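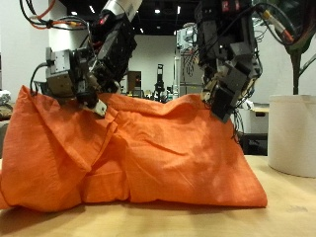 Can a robot fold my laundry yet?

Posted by Marina Politis

Six people in this house and I'm so over shirts! I have 2000 bucks saved. Is there anything I can buy that folds, or should I keep bribing my kids?

Vikas Dhillon

Keep bribing. Cloth is the hard part, it's a new shape every time you grab it.
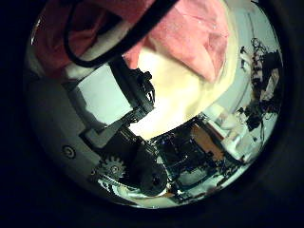

Two arms can hold up a pillowcase okay, but a button-up has a collar, sleeves, a placket... and you want all that flat and lined up. I'd wait (and buy a better dryer).

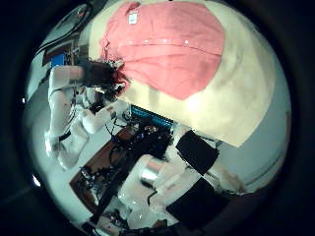
Ask me again in January, I'm always hopeful lol.

Ravindra Tomar

my roomba cant even do the rug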